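Shape Blocks Come Back to the Table

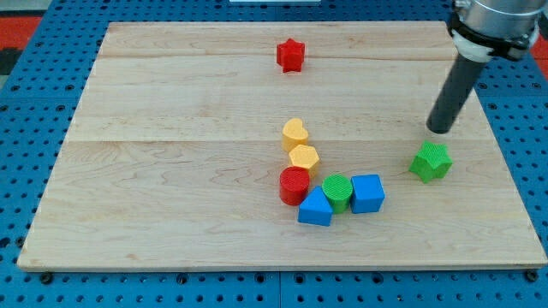 Coloured plastic shapes on a light maple board.

At the Flukville toy library, the shape blocks go out more often than anything with batteries. The Laltetti set is a favourite with families from Utley, who borrow it for two weeks at a time.

A red star and a yellow heart are easy for small hands to tell apart. A hexagon takes longer. Most kids start by lining them up, and the sorting comes later.

The library has around 600 toys on its shelves and reopens in January.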